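Sernley Flower Counter Pilot: Progress Report to the Hito Fund, March

This report covers the second stretch of the wrapping work paid for under the Plollier grant. The application promised a low-cost gift bouquet, made with artificial flowers and wrapped at Sernley, that could be sold year round with no waste. We said then that we would report what we found whether or not it helped our case. So far it helps it only in part.

Output and sales

We made 31 wrapped bouquets in the period. The plan called for 100. Most of the gap comes from the wrapping, which takes much longer than the plan allowed. We wrote that a new person would reach full speed within a week, and I no longer believe that figure. I would like to see where it came from before it goes into another budget.

Of the 31, we sold 17. The rest are on the shelf. Artificial flowers don't wilt, so the application counted unsold stock as no loss. That is true on paper. A bouquet with a bent sleeve does not sell at full price, and shelf space is limited.

Wrapping

Two changes were made on the advice of Kaneko, who supply our paper. We moved from matte to glossy paper for the outer sleeve, and we tried a soft pale inner layer under it on part of the run. The glossy orange looks good from a distance and customers notice it. Up close it shows every crease. The fold down the front of the sleeve is meant to be there, but any slip beside it catches the light as well, and there is no smoothing it out afterward.

I am less sure about the inner layer. It was supposed to hold the stems steady and give the bouquet a fuller shape. It also adds a step, and it bunches. Kaneko's view is that this comes down to practice. It may, but we were told the same thing about the tape.
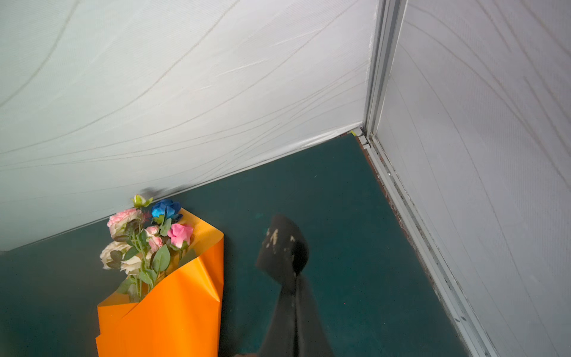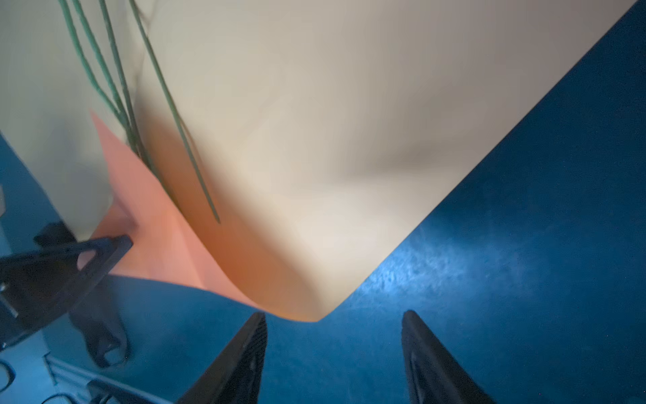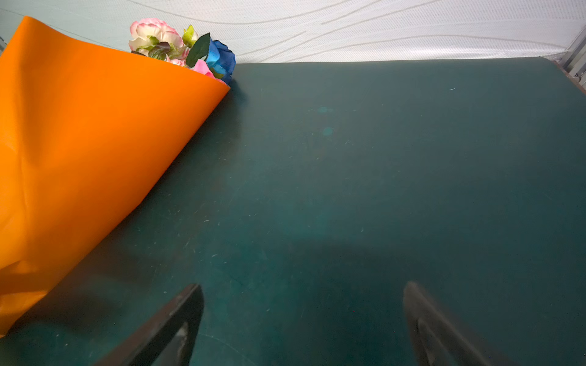 Wrapping work at Sernley, orange paper. The last picture shows the mix with the blue rose and the pink-and-white bloom.

The flower mix

The blue rose was my objection at the planning stage and I have not dropped it. Several buyers asked for a bouquet without it. Others picked it out first. We did not keep a proper record of either, so I can't tell you which group is larger, and I would not trust anyone who claimed to know from this run. The pink flowers and the green leaves have drawn no complaints.

Work area

The dark work surfaces show lint and scuffs, and the metal corner trim collects dirt in its channels. Glossy paper picks up specks easily. We have added a wipe-down before each batch. Whether it cuts the number of marked sleeves will have to wait for the next report.

Money

We have spent nearly 2000 dollars, mostly on paper and stems. That is under budget, and I would ask you not to read it as a saving. It is low for the same reason the bouquet count is low.

Next period

We will drop the inner layer from half of the bouquets and time both kinds. We will write down what buyers say about the blue rose. I am not asking for the second payment to be released early, and the target of 100 should stay on hold until the timings are in.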